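About Us

Asach is a small shop in Tultmont. We work on one question. Can a machine do the chores yet? Dishes, shelves, wiping down, putting the tool back on the hook where it goes. Household stuff, and the shop-floor stuff that looks a lot like it.

Short answer, no. Some of it, sort of. Longer answer is the rest of this page.

Who we are

Started in March in half a unit behind a cabinet maker. Five of us then, 19 now. Most came off factory floors, a couple from hotel laundry, a few from school labs. We pay for hands as much as for code. If you've stocked shelves or run a press for ten years we'd like to talk to you, more then if you have the degree.

What we do

We pick a chore. We break it down till it's dull. Then a person does it with hand-held grippers, over and over, and the machine gets to learn from that. Grippers only, no fingers on the work. First time you try it you'll feel like you're wearing oven mitts. That's about how the machine feels too, so fair's fair.

Chore list stands at 269. Everything from "hang a pan" to "sort the short screws from the long ones". Each one gets a plain grade. Does it, does it sometimes, doesn't.

Right now 10 of them are graded does it. We know how that sounds.
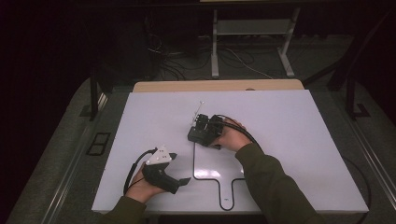
A lot of the work is putting a thing where it belongs. Sounds like nothing. But a kitchen is mostly that, and so is a tool crib. Pick it up, turn it the right way, set it down inside the line, let go without dragging it off again. Letting go is the hard part! We lost most of a summer to letting go.

So we start flat. Table, board, outline. When that's boring we move to drawers, then to a real kitchen with somebody's mail all over the counter, and the grades drop like a rock. They always drop. We post them anyway.

What machines can do today (our view)

Same part, same spot, all day long: yes, and better than us. Been true for years.
Flat wiping on a clear counter: sometimes. Corners no.
Loading a dishwasher: sometimes, if the plates match. Yours don't.
Folding towels: slow. You'd go nuts watching.
Fitted sheets: no. Us neither.
Emptying a junk drawer: no, not close.
Sweeping chips off a bench with parts still on it: no. It sweeps the parts.

Anybody who tells you a machine will run your whole house next year, ask to see it in your house. With the dog in. We'd ask the same of ourselves.

Our two projects

Fourie is the home side. Kitchens and laundry mainly, bathrooms when we get brave. The long one, don't hold your breath.

Preda is the shop side. Kitting, tool return, bench clearing. Small shops where the job changes every day and a fenced-off arm makes no sense. This is the one that pays rent, and probly the one you'd see first.

How we work

Failed runs get kept and graded same as good ones. No sped up video on this site. If a person stepped in, we say so. We don't do demos on stage, please stop asking.

Visits

Yes, by email. Closed shoes. Parking is behind the cabinet maker, NOT in front, they get deliveries. Bring a chore if you have one we haven't thought of, we'll try it while you're here and you can see how it goes.

Page updated 2018-11-15. Grades page is newer than this one, go by that.

Comments (4)

benchrat
Ran a tool crib a long time. Tool return would of saved my back. What does it do when the hook already has something on it?

Asach
Stops and waits. Used to try anyway. Bent a few hooks.

mop_and_glow
The fitted sheet line got me. Any plans for cat litter? asking seriously

tultmont_local
Parked in front once. Don't.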